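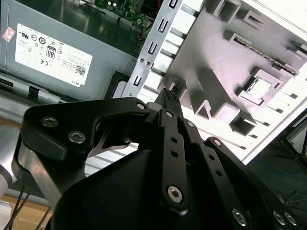 Drita Babić wrote after the last edition that she'd had her side panel on and every screw back in before she noticed a cable she'd never plugged in, and could we please put the cables before the panel in big letters. Done! This part is now all about cables, and it's a lovely part of the job.

5. Connecting the power cables

CAUTION: Switch off at the wall and pull out the mains lead before you put a hand inside the case. Never open the power supply itself.

5.1 Read the label on the power supply and copy down the model and wattage. You'll want them if you ever order a spare.

5.2 Lay the case on its side on a clean table, with the open side facing up.

5.3 Sort the cables by plug before connecting any of them. Every multi-pin plug has its own shape, and matching them up is half the fun.

5.4 Hold each plug by its body, never by the wires. Line it up with the socket, check the clip side, and press straight down.

Note: A long plug can need a surprisingly firm push. If it won't start at all, stop and turn it round.

5.5 Tuck spare cable behind the nearest metal bracket, well clear of the fan. A loose tie every 5 cm or so is plenty.

5.6 Give each cable a gentle tug. If one slides out, go back to 5.4.

5.7 PANEL LAST. Go through the cable list on page 17, tick off every line, then fit the side panel.

Fan noise and first start-up are covered on page 18.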